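right, the Tóth thing. been asked in three group chats so doing it here once and then i'm going to bed

Radek Tóth is leaving Sivville. not a loan, not a "pause in contract" or whatever the club statement called it. gone to Tronano. signed this afternoon, medical was this morning

what Sivville get back: Sabina Baláž's old number two on the bench (as assistant coach, yes really, a coach as part of a player deal), a first pick in next summer's draft, and cash. no figure on the cash from either club

what Tronano get: 18 points a game, a decent left hand, a bad right knee

i'm joking about the knee. mostly. he missed 15 games last season and came back looking heavy until the new year. since then he's been the best guard in the league for me and i'll argue with anyone

people saying "why sell your best player in a play-off year" - have you seen the contract. he was out in July. for free. the club offered him two years and he wanted four. you don't get four at his age with that knee, not here anyway

and Tronano will give him four becuase Tronano give everybody four. ask them how the Šindelář one is going

(Šindelář: signed for four, started for one, has spent this season in a tracksuit. lovely bloke apparently)

ok so how does it work for them on the floor. they already have two guards who want the ball all the time. Tóth wants the ball all the time. there is one ball

i think he starts and they bring the young lad off the bench with the second group. that's what i'd do. he's better in transition anyway and he can't guard anyone bigger than him, so hide him against the reserves

defence is the worry. Tronano switch everything and Tóth hates switching. watch any Sivville game from before Christmas, he gets caught on a big man, puts his arms up, looks at the ref. every time. coach had to take him off in the Traltness game over it

speaking of Traltness. they're the winners here aren't they. they did nothing. sat on their hands all window and the team right above them just sold its top scorer

Traltness go to Sivville for the last game of the regular season. if that's a straight shoot-out for fourth i might actually have to drive up. 236 miles. will complain the whole way

someone in the replies says Baláž knew in advance. don't think so. she did the press thing at 11 and talked about him for the weekend like he was playing. either she didn't know or she's wasted on basketball and should be on stage

she also won't be thrilled at getting an assistant she let go two years ago?? unless she asked for him. in which case fair enough, odd way to do it

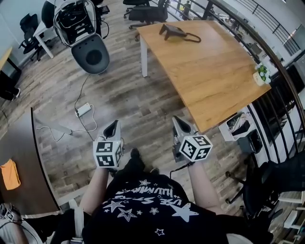
anyway. the pick. everyone is being sniffy about the pick because Tronano will finish high so it'll be a late one. but it's not protected. if this goes wrong and the knee goes again that's suddenly a very nice pick

i don't think it goes wrong btw. i think they make the semis

season ticket people: no, you can't get a refund becuase they sold a player. i checked. read the terms. somebody on the forum has got 1000 names on a petition already, good luck to them

what i'd like to know is who plays point for Sivville on the next road trip. there's the captain, who is a forward. there's a kid who has played garbage time. and that's your lot until they sign somebody, and the window for free agents shuts at midnight

my guess is they go and get an out of work veteran on a deal to the end of the season. someone who can bring it up the floor without losing it. low bar but they were bottom three for turnovers WITH Tóth

will miss him though. that winner against Traltness from the corner, one foot basically in the seats. was sat right behind it. lost my voice and one glove

ok that's me. if they sign someone before midnight do NOT message me, will look when i'm up

correction to the above, the missed games were the season before last, not last. rest stands. night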